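Studard Digital Books, catalog meeting, April

Minutes of the last meeting approved with one correction (item 4, "EPUB" for "Mobi").

1. Catalog. 2674 titles listed, 142 without a blurb. Proro to supply the missing text from the publisher feed.

2. Broken downloads. 55 PDF files in the local history section fail on opening — all from the Baudry import. To be rebuilt.

3. Duplicates. Filero matches on title only. Agreed to match on ISBN as well.
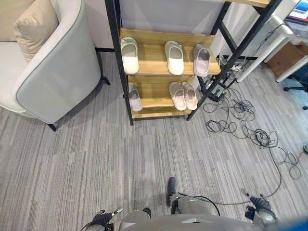
Florian Tessier asked that 13 reprints with new ISBNs be kept as separate entries. Agreed.

Meeting closed 4:40 p.m.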